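4.2 Colour matching between kit papers and photographs

The layouts analysed in this section come from the Pemgate gallery, where makers of digital scrapbook kits post finished pages alongside the kit that was used. The gallery was copied on 23 September 2019, giving 1535 layouts. Pages without a photograph were removed, as were pages on which the kit could not be identified from the maker's notes, and those saved at a size too small for reliable sampling of colour. The remaining 1153 layouts form the working set. The same set is used in Section 5, with the exception of pages whose makers later withdrew them.

For each layout we separated the photograph area from the paper area by hand, using the outline tool in Stiveck. Embellishments such as buttons, ribbons, tags and stitched borders were kept as a third class and take no part in the matching measure. Where a paper had been recoloured by the page maker, the recoloured version was sampled and the change recorded. Drop shadows were excluded, as they tend to darken a band of paper close to the photograph and so push the measured paper colour towards grey. Photographs given a vintage or faded overlay were sampled as they appear on the page and not as they were taken.

Each area was then reduced to a palette of 8 colours. The distance between two palettes is the mean of the smallest distances between their members, weighted by area. A low value means that the papers repeat colours already present in the photographs. The measure does not depend on where on the page a colour occurs, and it cannot tell a deliberate match from an accidental one. It is also weak on pages with a single plain paper, for which several of the palette colours are near duplicates.

A further question is how the measure behaves on pages holding more than one photograph from the same occasion. There were 292 of these in the working set. Food, birthdays and garden pages were the most frequent subjects. Photographs of this type usually share a background, so that pooling them into one palette gives that background more weight than a page maker would be likely to give it. Figure 3 shows a group with a common pale green ground.
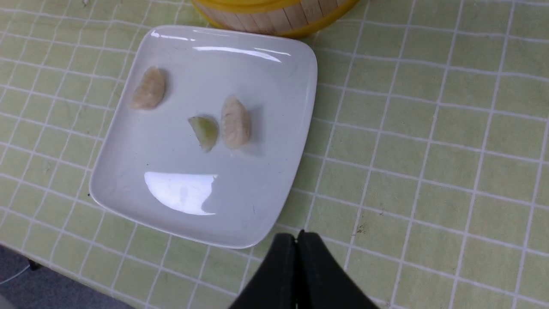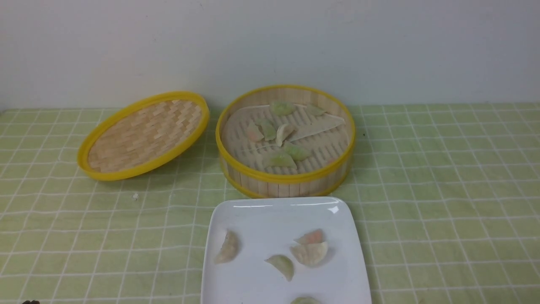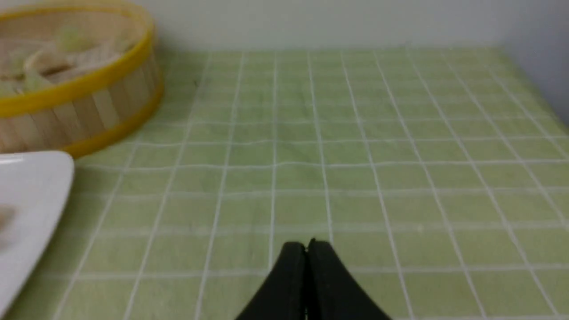
Figure 3. Three photographs from one occasion. First: dumplings on a white plate. Second: bamboo steamer basket with its lid and a plate. Third: the steamer basket, partly out of frame.

Two ways of dealing with repeated backgrounds were compared. In the first, all photographs on a page were pooled before reduction. In the second, each photograph was reduced separately and the resulting palettes merged, with colours lying closer than a fixed threshold counted once. The second method gave lower distances on pages where the maker had chosen a paper to pick up a small accent, such as the yellow of a rim or the red of a party hat, and slightly higher distances on pages matched to the background. We use the second method from here on. The threshold was set on a separate sample of pages from the Stotitholm kit exchange and was not changed afterwards.

Results for the seasonal kits need some caution. Kits released for December draw on a narrow range of reds, greens and off-whites, and a page made with one of them can score well simply through the presence of a decorated tree or a white tablecloth in the photograph. The seasonal kits are therefore reported separately in Table 4. Kits given away free of charge were not treated as a group of their own - most are cut-down versions of a paid kit and share its papers.

Black and white photographs present a different problem. Their palettes contain no hue, and the distance to almost any coloured paper is large, although makers often describe such pages as well matched in the notes. These pages were kept in the working set but left out of the means given in Section 4.3.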